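The Second Reel

The bus to Flostville left at 5 in the morning and I was the only one on it who wasn't going to work. I had a duffel bag, a sandwich, and a DVD in a paper sleeve. The DVD was a movie I had made. It was 94 minutes long and it was about my father, who drank, and about me, who drank after him.

I had been sober 156 days. I knew the number because I wrote it on the inside of my wrist every morning in pen. It was a habit from the house on Kyei Street, where everybody wrote it somewhere.

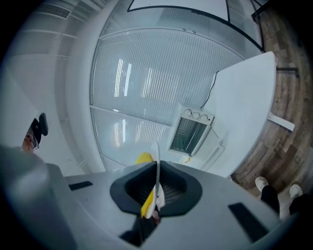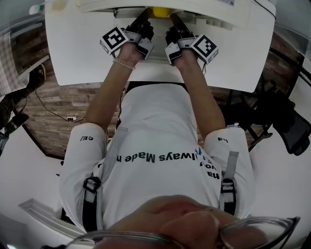
The festival was held in the old Akis theater, two blocks from the bus station. A woman at a card table gave me a badge with the name of my movie on it instead of my name. The movie was called Pretent. It was a misspelling. My father had painted the word on a sign for the shed when I was nine, meaning Pretend, because that was where I played. He painted it after lunch, and by then he was not a good speller. The sign stayed up until the shed came down.

"Is it French?" the woman asked.

"No," I said.

She told me my screening was at seven, in the small room upstairs. There would be questions after. If I needed a quiet place or a meeting, there was one in the basement at noon and another at ten at night.

I went to the one at noon. The chairs were the folding kind. A man in a county road crew jacket talked about his teeth, how he had lost them and how he got new ones, and how the first thing he ate with the new ones was an apple in his truck. He ate it in the parking lot of the dentist and then drove to the store and bought another. Then a young woman said she didn't want to talk, and talked for ten minutes. I said my name and my number and sat back down.

In the afternoon I watched other people's movies. One was a cartoon about a dog whose owner goes to rehab. One was a long interview with a nurse in her kitchen. I liked the nurse. She kept getting up to stir something on the stove and the camera didn't follow her, so you looked at the empty chair and heard the spoon.

At a quarter to six I called my sister from the sidewalk.

"Is he coming?" I said.

"I told him the time," she said. "I told him what bus."

"Did he say anything?"

"He said he might have seen it already."

He hadn't seen it. He had been there for most of it, which I guess was what he meant. I filmed him over one winter, Sundays mostly, in the apartment he moved to after the divorce. He never asked what it was for. He would hold up a can opener and tell me how much it had cost. Once he cried, and I kept the camera on, and when he was finished he asked if I wanted soup.

That was the part I had cut and put back and cut again. It was in the version in my bag. In the version before that it wasn't.

The small room upstairs had 40 seats. The projectionist was older than my father and wore two pairs of glasses, one on his face and one on his head. He held the disc by the edges and turned it to the light.

"Anything I should know?" he asked.

"The sound is low in the middle," I said. "There's a place where he's talking into a towel."

"You want me to bring it up?"

I thought about that. "No. Leave it."

By seven about half the seats were taken. The man from the road crew was there, and the woman from the card table, who had left her post to a teenager. I sat in the last row next to the door. I kept my coat on.

The lights went down and there was the sign on the shed. I had found it in a photo album, and I held on it for a long time at the start, longer than I should have. Someone laughed at the spelling. It was a friendly enough laugh. I had counted on it, I think, and I still didn't like it.

Halfway through, the door opened and let in some light from the hall. I didn't turn my head. A person came in and stood along the back wall, breathing hard from the stairs. I could smell wet wool and cough drops. On the screen my father was at his kitchen table with the towel, and the room had gone very quiet, and the person behind me had gone quiet too.

The soup part came. People laughed again, a few of them, and one of them was standing behind me.

When the lights came up there was some clapping and the woman from the card table asked me to come down front. I went. The first question was what kind of camera I had used. The second was how long I had been sober, and I looked at my wrist to be sure, which got another laugh. The third was from the man in the road crew jacket.

"How's your dad now?" he said.

I looked at the back wall. He was holding his hat in both hands. He had on his good shoes, and he had wet them.

"He's here," I said. "You can ask him."

Everybody turned around. My father looked at the exit sign, and then at the hat.

"It was minestrone," he said. "In the movie you can't tell."

We walked back to the bus station along the side of the street with the awnings – it was November and raining. He wanted to know if they paid me. I said no. He wanted to know who had bought the disc, and the sleeve for the disc, and I told him what they cost.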